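The Great Tea Towel Question

I own 19 tea towels. I know this because my sister made me lay them all out on the bed in August, like evidence, and then stood there with her arms folded waiting for me to feel something. I felt quite proud, to be truthful. She has 5, all grey, and she replaces them in one go when they wear out, and I have always thought that tells you most of what you need to know about the two of us.

But it got me wondering how a square of cloth for drying plates ends up being the one thing in the kitchen we can't throw away. I've got rid of good saucepans without a backward glance. I gave away a fondue set I'd only used twice. And yet there's a tea towel at the bottom of my drawer with a hole you could put a grapefruit through, from a seaside week in Pavholm when it rained every single day, and if you tried to take it off me I'd probably bite you.

So I started asking around. This is the joy of writing for a magazine – you get to ring people up and say "tell me about your tea towels" and they do, at length, while their dinner goes cold.

My first call was to Thilini Mondal, who prints her own from a unit behind the railway station in Plorkley (bright green door, mind the step, I didn't). She trained in curtain fabrics and went off them. Curtains are a commitment, she told me, people agonise for months and then blame you for the colour of their walls. A tea towel they'll buy on a whim with a cup of coffee in the other hand.

Her runs are small, usually 500 at a time, and she does everything on cotton or a cotton and linen mix. She let me have a go at pulling the squeegee across the screen and I produced something that looked like a lemon in distress. She very kindly said it had character and put it on the rag pile.

What I hadn't appreciated is how much thought goes into the edges. Everyone looks at the middle, Thilini says, but a tea towel spends its life folded over an oven rail or bunched up on the worktop, and then the bit on show is the hem. So she puts the fun down there. I've been noticing it everywhere since, and she's quite right, the best ones have something going on at the bottom.

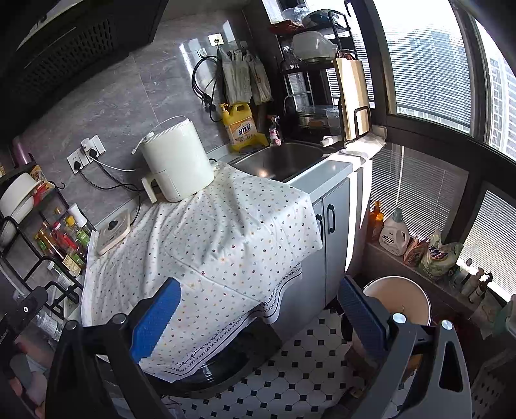 Tiny multicoloured motifs above, chains and curly lettering along the navy border: a cloth that knows where to put its effort.

Then there's the question of whether you're allowed to use them. I'd assumed so! But my inbox, after I mentioned this piece in last month's letters page, would suggest the nation is split. One reader irons hers and keeps them in tissue. Another has had the same souvenir cloth from Orkau hanging on the back of the pantry door for most of her married life, and her husband was once told off in front of guests for wiping his hands on it. He now carries a hanky.

I'm firmly a user. Mine get tomato on them, they get used to lift hot trays (don't write in, I know) and at least one has been a bandage. I think a cloth that has been washed soft is worth ten stiff new ones, and it dries better too. Brand new tea towels are hopeless. They just push the water about. Thilini tells her customers to wash them three or four times before expecting anything, and to leave out the fabric softener completely, as it coats the fibres and stops them soaking anything up. I'd been using softener for years. I went home and had a bit of a moment by the washing machine.

While we're on washing, a few other things I've picked up. Linen wants to be dried on the line and folded while it's still the tiniest bit damp. Tea stains come out best if you get to them the same day. And turmeric is for life, so either love it or make the whole thing yellow and pretend.

The person who really changed my mind about all this was my old neighbour Mrs Seneviratne, who moved away in the spring and had me round to help with the packing. Well, I say help. I mostly sat on an upturned crate eating her biscuits and holding things up to ask whether they were staying or going. Out came the contents of every cupboard, and you know what a move is like by the second afternoon, when the sorting has gone to pot and you can't tell the keepers from the rubbish.
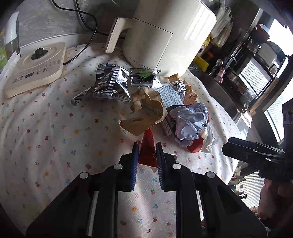 A red packet standing its ground, with the pile of rubbish behind it.

She was ruthless with nearly everything. Vases went, and a whole dinner service, and a bread maker that I'd have quite liked but was too polite to say. Then we got to the linen drawer and she sat down. There were 7 tea towels in there that had been her mother's, thin as tissue, darned in places with whatever thread had been to hand. Some of the darning was blue on a red stripe. She remembered which repairs her mother had done and which had been hers, learning, at the kitchen table, badly.

We didn't get any more packing done that day. She made a pot of tea and told me who'd given which to whom, and what they'd been wrapped around, and how one had gone over the rice pot every evening under the lid to catch the steam. I do that now as well. It works beautifully and the rice doesn't go claggy.

She used the seven to wrap her glasses for the move, which I thought was madness until she pointed out that it was the surest way of knowing where they were at the other end. Every one arrived. So did the glasses, bar a sherry schooner she'd never liked.

My sister, when I told her all this, went a bit quiet and then asked whether I still had the one with the lighthouse from when we were little. I did, of course. It's in the drawer, third from the top, and the lighthouse has faded to a sort of pink smudge. I offered to post it to her.

She said she'd rather come and get it, and could I do the rice.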